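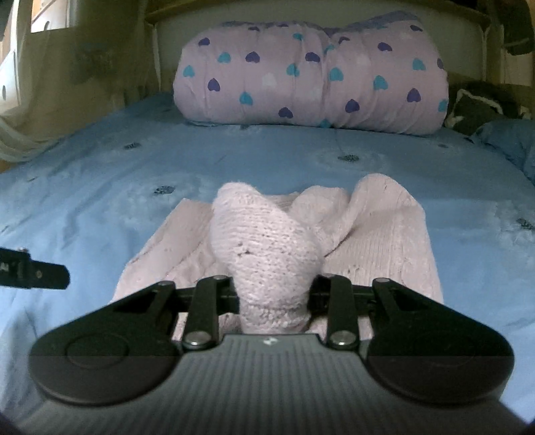

## 6. Folding knitwear on the bed

Use a made bed if no table is free. A comforter is soft, so smooth it flat before starting.

1. Lay the garment face down and spread it by hand. Do not shake it.
2. Ease out creases from the centre towards the edges.
3. Fold each side in to form a rough rectangle.
4. Fold the lower edge up to the neckline — once for thick knits, twice for thin ones.
5. Turn down any edge that curls upward.

**Note:** The pink garment is shown folded on a light blue comforter.

**Caution:** Lifting a knit by one pinched point can stretch the stitches. Support it from underneath with a flat hand.

Stack no more than 6 garments in a Feston drawer. Leave 2 cm clear at the top.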